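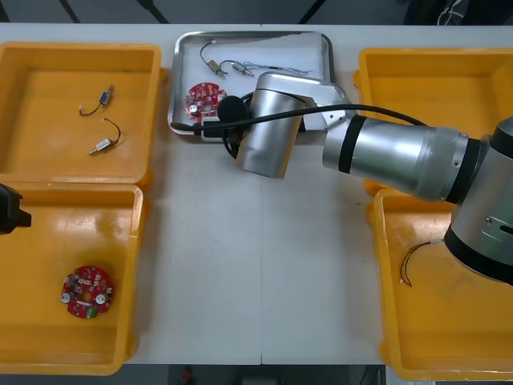

**Should I oil the sleeve bearings in a small DC motor that has been in storage for years?**

One small drop of light turbine oil per bearing, then run it unloaded for a few minutes and wipe off what comes out. Keep it away from the commutator.

---

**shaftplay** – 6 April 2018

Expanding on the above, as I keep getting messages on it. Sintered bronze bearings are porous and ship saturated with oil. In storage the light fractions evaporate and leave varnish. Symptoms are high starting current, a squeal on spin-up, and no-load current that drops as the motor warms. If no-load current is within 5 percent of your other motors of the same type, leave it alone.

**nullgauss**

Disagree with oiling at all. Fresh oil on top of varnish gives you a sticky paste. I had a batch of Lustari motors from a closeout and every one I oiled was worse after 50 hours. The ones I ran in dry were fine.

**shaftplay**

What oil?

**nullgauss**

Household spray. The blue can.

**shaftplay**

Then that's the result I would expect. Most of that can is solvent. It flushes the remaining oil out of the bronze and evaporates. Use a straight mineral oil, no detergent, ISO 32 or thereabouts.
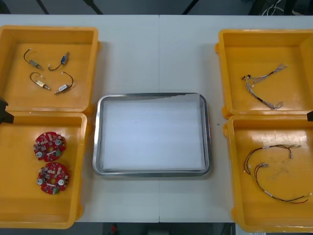 The other thing people skip is measuring before they touch anything. Put a bench supply at rated voltage, let the motor run for 6 minutes, and write down the current at the start and at the end. Oil it, repeat. Without the first pair of numbers the second pair means nothing.

**corrado_7**

Does the same apply to solenoids? I have a Vunley door lock with a plunger that hangs up in the cold.

**tinplate**

No. Plungers are normally meant to run dry in a plated or plastic guide. Oil collects dust and gets stiff at low temperature. Clean it with isopropyl, check the return spring, and check the voltage at the coil with the load on.

**nullgauss**

Agree with tinplate there. Dry PTFE at most.

I'm still not sold on the motor advice. The Sarkar catalog says "lubricated for life."

**shaftplay**

Life in that catalog is 1,000 hours at rated load – it's in the footnote. Shelf time isn't counted anywhere.

**corrado_7**

Coil voltage on the lock was fine at rest and sagged badly on pull-in. Replaced the wire run with a heavier gauge. Will see how it does next winter.

**tinplate**

Check the crimps too.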